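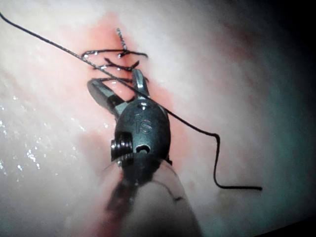 Thread keeps slipping when my home-built arm pulls a stitch snug

Posted by Gitau Lukumay in Builds and Repairs, 9/19/21

Hi all! Long-time reader, and I finally have something worth asking about. I've been putting together a small suturing robot in our shared workshop at Trimbridge. It drives secondhand wristed surgical instruments (the kind with little pulleys in the wrist), and everything it sews is a soft practice pad. I'm having the best time with it.

The wrist moves beautifully now. Opening and closing the jaws is fine too. My trouble is with the pull. The jaws pick up the thread, the arm backs away to snug the knot, and about halfway through the thread creeps out of the jaws. Then I'm left with a big floppy loop and have to go fetch it again.

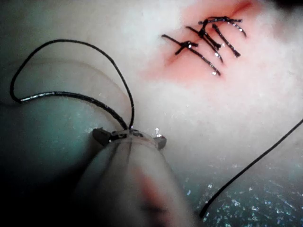 Jaws holding the black thread, with the loop still to be pulled in.

The jaw motor is a small geared one from Skurska, and I have the current limit set to 576 on the driver's scale. Going higher makes the wrist tip to one side as the jaws close. The camera sits close to the tool, so I can see the slip as it starts, but I don't know what to do about it. Do I need a stronger motor, or is this something in the cables? Any ideas welcome!

Tuva Westerberg

Oh I love this, please keep posting! I built something similar on a much cruder arm and had the very same slip.

Before you buy a motor, look at the cables. On these wrists the jaw cables run past the wrist joint, so when you squeeze harder you also tug on the wrist. You said it tips to one side, and that sounds a lot like uneven tension to me. Here is how I would go at it:

Power down and take the instrument off. Turn each input disk by hand and feel for slack before it bites. Mine had one that was far looser than its partner.

Put it back on, close the jaws on nothing, and zero the jaw motor there. Then have the wrist motor push back a little as the jaws squeeze. I started with a tiny correction and raised it until the tip stayed put. It took me 13 tries, most of them fun.

After that you can raise the current limit in small steps. Stop when the motor gets warm.

Also, slow the pull way down! I cut mine to 3 mm a second and the slipping mostly went away before I had fixed anything else. Thread running over a soft pad drags more than you would think, and a quick tug makes it worse. Try pulling along the line of the jaws too, so the thread isn't being peeled out sideways.

Wycliffe Rashidi

get a bigger motor. the Dewan ones are good

Sobia Warraich

I'd hold off on the bigger motor, Wycliffe, those cables are thin and I snapped one that way in December. It was over a month before I found another.

One thing to add to what Tuva wrote: check the jaw faces. Used instruments can be worn smooth on the inside, and no amount of squeeze will fix that. Clean them with a soft brush and try a different thread to compare. If you have a second instrument, swap it in and run the same pull. You'll know in five minutes whether it's the tool or the drive.

Gitau Lukumay

Thank you both! One disk was very loose. I've slowed the pull and I'm working on the wrist correction tonight. Will report back in this thread (sorry) once I've run it on a fresh pad.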